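Call for Participants: Shift Operators for the Pick-and-Return Cell, Madska Practice Floor

Reference: 372
Posted: 18 Nov 2022
Location: Madska, Building Skeltis, ground floor
Type: Paid participation, part time, fixed term
Contact: Participation Desk, Madska

Background

Madska runs a practice floor where household and store handling tasks are carried out by robot arms under the supervision of human operators. Until October the sorting and restocking work on this floor was done entirely by hand. Part of it has now moved to the Nirero cell, and the job of the people on shift has changed with it. We are looking for participants who will work complete shifts alongside the cell and report on how the work is divided, how tiring it is, and where the procedure fails.

Prior experience with robots is not required. Experience in stocking, laundry sorting, order picking or cleaning is useful and should be listed in the application.

The work

Participants alternate between two roles.

Operator. The operator sits at the control station, starts each task, watches the gripper view and takes over when the arm stops or reports low confidence. Most tasks involve picking up a single item and placing it in, or removing it from, a basket or bin. The gripper view is close and often partly blocked by the gripper itself, so the operator has to judge the state of a grasp with limited information. A lined basket adds reflections, and this is a common cause of hesitation in new operators.

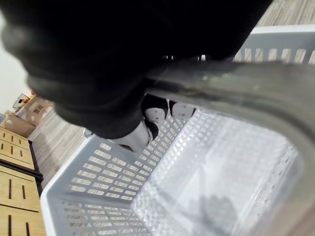 One participant from the October group wrote in the exit form that the hardest change was getting used to waiting. By hand the same basket would have been done before the arm finished its first approach, and for the first two shifts the urge to get up and do it was constant. By the second week the waiting was easier to accept, but the comment asked that future calls say plainly that the operator role is slow and takes steady attention.

We accept that remark. The operator role is paid at the same rate as the floor role, and operator blocks are now limited to 63 minutes, followed by a change of role.

Floor hand. The floor hand resets the stations between tasks: returns items to their bins, clears dropped items, straightens baskets and confirms to the operator that the area is free. The floor hand does not enter the reach of the arms while the cell is active. Entry is allowed only after the operator has confirmed a hold and the status light shows it. Either person may call a stop at any time and no reason has to be given for it.

Stations differ in difficulty. The produce station is stocked with artificial vegetables and fruit, and includes items that behave very differently in a hand: long beans that tangle, round tomatoes that roll, small potatoes packed close together. Reset at this station takes longer than at the others, and bending is frequent because overflow stock is kept in boxes on the floor.

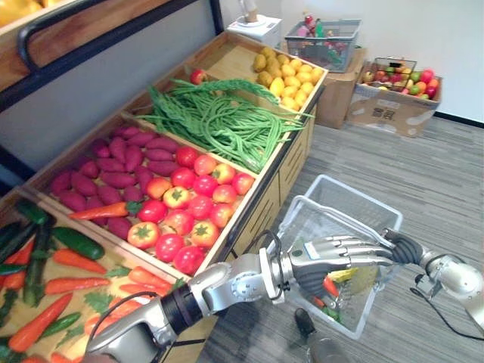

Floor hands assigned to produce rotate out after one block and do not return to it in the same shift. Mixed items are sorted back to their bins at the end of each block – not between tasks, as in the earlier procedure.

What we record

Each shift produces task logs, stop logs and a short written form from each participant. We compare these with the records from the manual period. Individual speed is not scored and is not passed to supervisors. Recordings from the arms may show hands or clothing; participants sign a consent form covering this before the first shift.

Requirements

Age 18 or over.
Able to stand, bend and carry light boxes for the length of a floor block.
Normal or corrected vision, sufficient for screen work.
Able to attend the half-day safety introduction, which is paid.
Available for at least two shifts a week until the end of the term.

Current Madska employees may apply. Time spent in the study counts as regular working time, and return to the employee's previous post is guaranteed in writing.

Pay and term

Participants receive 100 per shift, paid every second week. Those who complete the full term receive a closing payment of 4000. A participant who leaves early keeps all shift payments already earned.

How to apply

Send a one-page summary of your work experience and the shifts you can cover to the Participation Desk, quoting reference 372. State whether you have worked with automated equipment before and, if so, in which role. Applicants for the Lagos site should write "Lagos" in the subject line – that site uses the same procedure but sets its own shift times. Selected applicants will be invited to visit the floor during a working shift before they sign.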